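Bundgate Craft Circle -- minutes, May meeting

Present: me (Gemma Tapley, taking notes again), Lamisi Akolgo in the chair, and most of the regulars. We got going at 7:10 once the tea was poured.

Last month's minutes got a quick yes. I'd spelled Hurkeo wrong all the way through, so that's fixed now (sorry, Hurkeo!).

Yarn order. Lamisi has the new price list from Dabbas and the cotton has gone up again. We talked this over for ages -- I love their mustard and would happily pay extra for it, but I was outvoted. We're ordering 200 skeins, mostly neutrals, with one box of brights for the kids' table. Lamisi will place the order before the end of the month.

Storage. Everyone wants the supplies sorted so we can stop digging for crochet hooks. We agreed on drawers for the small stuff and shelves for fabric. I'm printing labels, big ones this time, and the buttons are getting a drawer to themselves! 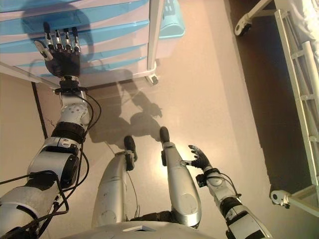
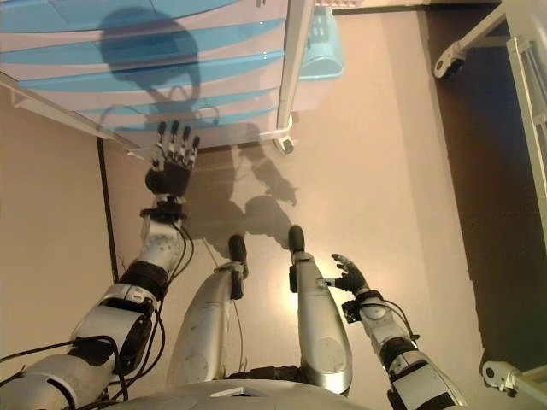 Both pictures: the plastic drawer unit.

Summer fair. Evard has offered us 2 tables by the side door, same as last year, and we said yes please. Setup starts at 8 in the morning, which got a groan. So far 12 people have said they'll bring things to sell, and Lamisi would like prices on everything before it arrives. I'm doing the sign-up sheet for shifts.

Quilt raffle. The top is finished and it's gorgeous -- the border came out so much better than I expected. Three of us are meeting at my place to do the backing. Bring your own thimble, mine have all wandered off.

Any other business. Could whoever borrowed the good pinking shears please bring them back? Also, we're nearly out of decaf.

Finished at 8:45. Next meeting same time, and Lamisi is bringing lemon bars.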